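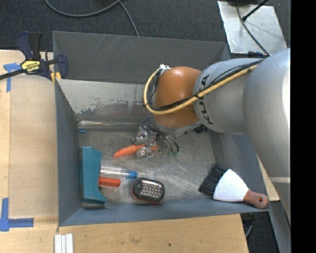 KUKA arm reaching into an open metal bin.

Field and Equipment Check, Youth Softball, Jelov Park
Fields A and B, pre-season walk-through, March
To be kept in the scorer's box at Field A and updated after each monthly check.

Ratings: OK = usable. R = repair before next practice. X = closed until fixed.

1. Playing surface

1.1 Infield skin, Field A: OK
Level from first to third. Small lip where dirt meets outfield grass behind second base. Rake toward the infield after every game and do not water the edge.

1.2 Infield skin, Field B: R
Lip behind shortstop is high enough to turn a ground ball. Cut back and refill. Low spot at the left batter's box holds water. Add clay and tamp.

1.3 Outfield grass, both fields: OK
Two sprinkler heads on Field B sit above grade. Flagged in orange. Lower before the first game.

1.4 Warning track: R
Weeds through the gravel in left field, Field A. Track is hard to feel underfoot there.

2. Bases and pitching area

2.1 Breakaway bases: OK
All released when pushed from the side by one adult. Clean dirt from the ground sleeves weekly. Spare set is Skerach, older pattern, and does not fit the Field B sleeves. Label it.

2.2 Double first base: OK
Orange half in foul territory on both fields.

2.3 Pitching plate, Field B: R
Front edge is exposed and the left corner lifts. Reset flush. No pitching on Field B until done; fielding practice is allowed.

3. Fences, backstop and dugouts

3.1 Backstop mesh: OK
Field A mesh replaced last fall. No cut ends at child height.

3.2 Fence ties, Field B: R
7 ties missing along the third base line. Bottom of the mesh can be pushed out by hand. Balls roll under it, and a sliding player could catch a foot.

3.3 Fence cap: OK
Yellow cap complete on Field A. Field B cap has one split near the foul pole, taped for now. Check the tape monthly.

3.4 Dugout benches: R
Visitor bench, Field A, has a loose bolt at the far end. Tighten and file the head.

3.5 Dugout gates: OK
Both latch from the inside. Gates stay closed during play.

4. Lights

4.1 Poles and hand-hole covers: OK
Covers present and screwed down. No exposed wire.

4.2 Lamps: R
One Somex lamp out on the right field pole, Field A. The far corner is dim after 8 p.m. Night games may go on if both coaches and the umpire agree at the plate meeting. Enter the agreement in the scorebook.

4.3 Switch box: OK
Locked. Timer cuts power 30 minutes after the last scheduled out time. Reset it when a game starts late.

5. Player equipment

5.1 Batting helmets: R
Two helmets with cracked ear padding removed from the bag. The crack in one runs into the shell. Discard it. The other needs a new pad only.

5.2 Catcher's gear: OK
Nägeli leg guards, small size, have stretched straps. Usable with the clips moved in one slot.

5.3 Bats: OK
No dents or loose end caps. Grips worn on two bats. Rewrap before games.

6. Emergency items

6.1 First aid kit: R
Cold packs used up. Restock before the first game.

6.2 Access lane: X
Chain across the lane behind Field B has a padlock with no key in the scorer's box. The lane does not count as open for an ambulance until a key is there. Use the Field A entrance in the meantime.

6.3 Lightning rule sheet: OK
Posted in all dugouts. 30 minutes' wait after the last thunder.

Items to recheck on Wednesday, before practice: 1.2, 2.3, 3.2, 6.2
All other R items to be closed before the first game.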